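# Call for Participants: Robot Demonstration Sessions, Bin Picking Study

Ravix Laboratory, Adams Building
Posted 8 Aug 2022

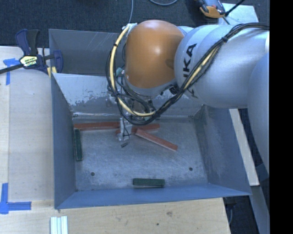
**Do I need any experience with robots to take part?**

None is required. Every participant receives paid training before the first recorded session, and most of the people who have worked with us so far came from unrelated jobs and fields of study.

## Purpose of the study

Ravix is collecting demonstrations for a learning system that will pick parts out of a bin and place them where they are wanted. The system learns from recorded examples of a person guiding the arm through the task. It requires a great many of these examples, performed by people with different habits, and the present call is intended to widen the group of people providing them.

The first phase of the study closed with 1000 accepted demonstrations, all performed by laboratory staff. A review of those recordings found that staff members approached the parts in much the same way, nearly always from the same side. The system trained on them performed poorly when a part lay against a wall of the bin or partly under another. The second phase will add 2000 demonstrations by participants from outside the laboratory. It is scheduled to end in November.

## What participants will do

Participants guide the arm by means of a hand controller from a desk next to the work cell. In the standard task, rectangular blocks are placed in a metal bin in an arrangement drawn by the session software. The participant picks up the block named on the screen, lifts it clear of the bin, and sets it down again at the requested spot. The blocks are then rearranged and the task is repeated.

A session lasts two hours, including two breaks of ten minutes. Participants are asked to complete at least four sessions. Those who complete the standard task to the satisfaction of the session supervisor may be invited to the Fullier series, in which blocks are set close together and must be separated before they can be lifted.

Failed attempts are kept. A grasp that slips, or an approach that has to be abandoned and started over, should be finished as the participant sees fit and marked with the pedal under the desk. Participants should not try to work quickly. Payment does not depend on the number of demonstrations completed.

## Who may apply

Applicants must:

- be 18 years of age or older;
- be able to sit and use a hand controller for up to 50 minutes at a time;
- have normal or corrected vision, and be able to tell red from green;
- be able to read on-screen instructions in English;
- be available for sessions on at least two separate dates.

Left-handed applicants are particularly encouraged to apply, as they were underrepresented in the first phase. Current employees of Ravix and of its partner firm Brokgate are not eligible, nor are members of their households.

## Safety

A session supervisor is present whenever the arm is powered. Participants remain at the desk during operation and do not reach into the bin at any time. Blocks are rearranged by the supervisor after the arm has been stopped. An emergency stop is mounted on the desk, and its use is practiced during training. Any participant may press it at any moment without giving a reason and without loss of pay.

## Payment

Training and recorded sessions are paid at the same hourly rate, which is stated in the participant agreement sent to selected applicants before they commit to a date. Sessions canceled by the laboratory with less than one day's notice are paid in full. Parking behind the Adams Building is free of charge for participants.

## Recording and privacy

The laboratory records the movements of the arm, the signals from the hand controller, and video of the work area from a fixed camera. Participants' faces and voices are not recorded. Demonstrations are stored under a participant number. A participant may withdraw from the study at any time and may ask that his or her demonstrations be removed, provided the request is received before the data set is closed.

## How to apply

Application forms are available at the reception desk of the Adams Building and may be returned there or delivered to Room 119. Please quote reference 1871 on the form and list all dates on which you would be available. Applicants who need adjustments to the desk, chair, or controller should note this in the space provided.

Questions may be addressed to Rozália Virág, Study Coordinator, Room 119.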